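Susthorpe Parish Footpaths Project: progress report to the Lular Fund

Where we are

Your grant was for reopening 38 paths by June. We have reopened most of the ones people wanted and two that, on the evidence so far, only sheep wanted. The old mill loop is walkable again from end to end, provided the walker owns wellingtons and is not proud.

Spending stands at £3,183, mainly on gates, gravel and the hire of a digger that spent its first morning stuck in the ditch it had come to clear. We have kept the receipt for the tow under "drainage".

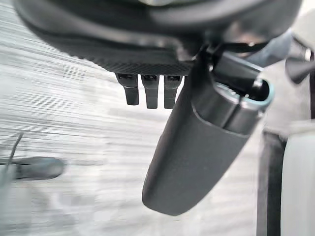
What has slipped

The Witomau Lane stile is still waiting on the landowner, who agrees with us warmly on the telephone and then goes quiet. Kibet Barasa has written to him again, in a firmer typeface.

The new walking leaflet is late too. We ordered 2,000 copies and found the river running uphill on the proof. The printer is redoing it at no charge.

What we need from you

Please could we move £225 from signs to gravel? The signs came in cheaper than planned. The gravel did not, and the hill behind the church keeps asking for more of it.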